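Left gripper loses grip force after warm-up, false "part held" signal
Zindgate Forum > Grippers and end tools

beltrunner_688
Hello all. We have a two-arm cell for small motor assembly. Motors and round boards come from yellow bins, and the joining is done over a steel tray between the arms. After 300 cycles the left gripper starts to drop motors, but the controller still reports "part held". Yesterday one motor fell when the other arm was already moving in, and the program did not stop. Error 921 came only at the next home position. 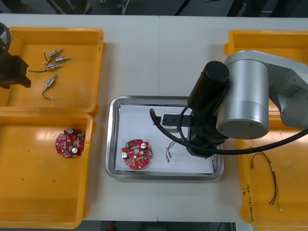

I already changed the finger pads and lowered the speed. In the morning it works well, after lunch the trouble comes back. Has somebody seen this with Jumwood controllers?

kinnunen_cell5
Yes, we had the same. In our case it was the finger position window. If it is too wide, fully closed fingers also count as "held". Make it narrow and test with no part.

tapio_wires
I would not touch the window first. A force that goes down with temperature sounds like a current limit in the drive. With a narrow window you only get more stops, and the cause is still there.

kinnunen_cell5
More stops is what I would want here. The arm moved in on a false signal. For me this is the first problem, and the dropping is the second one.

Belo
Please also check how the motor leads lie when you grip. A wire between the finger and the body can hold the fingers open, and then your sensor sees a part of the right width.

beltrunner_688
Thank you. The window was 5 mm, much too wide. With a smaller one it stops correctly when I run it empty. The force still goes down after lunch, so tapio_wires may be right too. I will log the drive current tomorrow and write again. Until then the two arms do not share the tray.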